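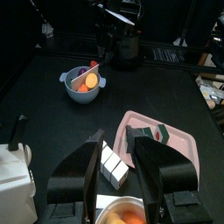
The winter swap table is back, and I could not be happier about it! For anyone new to Laltemel House, the swap table is where we trade the toys, puzzles and picture books our kids have moved on from. You bring what you have, you take what you like, and no money changes hands. Last winter we passed along 512 things in one afternoon (Folasade Haruna kept the tally on the back of a pizza box, and I still have it).

This year we're running it through the first half of December in the long room upstairs, so there's no need to squeeze everything into one visit. Drop-off opens first, and the table opens for taking four days later. Please use the side door on Randberg Street, as the front steps are being repaired.

Play food is always the first to go. My own two fought over a plastic eggplant for most of a year, and then one morning it meant nothing to them and off it went to a family down the hall. I love that about this whole business – a toy that has gone dead in one home wakes right up in another. Kristóf Kocsis told me his daughter runs a restaurant under the dining table and the menu is whatever came home from the last swap. Soup is very popular. So is soup with a train in it.

Things we'd especially love to see: building blocks of any kind, wooden train track, dress-up clothes, board books, and jigsaws in the 200-piece range for the older crowd. Complete sets are great, but a half set is welcome too if you tape a note to the lid saying what's missing. Please wipe everything down and take out the batteries. We can't take car seats, cribs or anything with a frayed cord.

Baby toys get their own shelf, well away from the marbles and beads. If you aren't sure which side something belongs on, leave it in the crate by the sink and Jummai Wike will sort it out. She did this for years at her sister's preschool and is wonderfully fast.

We could still use a few hands for setup, and somebody with a van for the leftovers, which go to the Modise family center across the river. Older kids are very welcome to help! Last year a pair of ten-year-olds took over the puzzle corner and ran it better than any of us had.

Comments

Violeta B.
Yes!! We have a huge bag of train track ready. Is it okay if some of it is a different brand? It all fits together, more or less.

Aminu Oyelaran
I can bring the van on the last day. It has two seats, so one helper can ride along.

Jummai Wike
Violeta, mixed track is fine. Put it all in one bag please.

Search this site Enter keyword Go

Contact the newsletter desk | © 2025 Laltemel House | Back to top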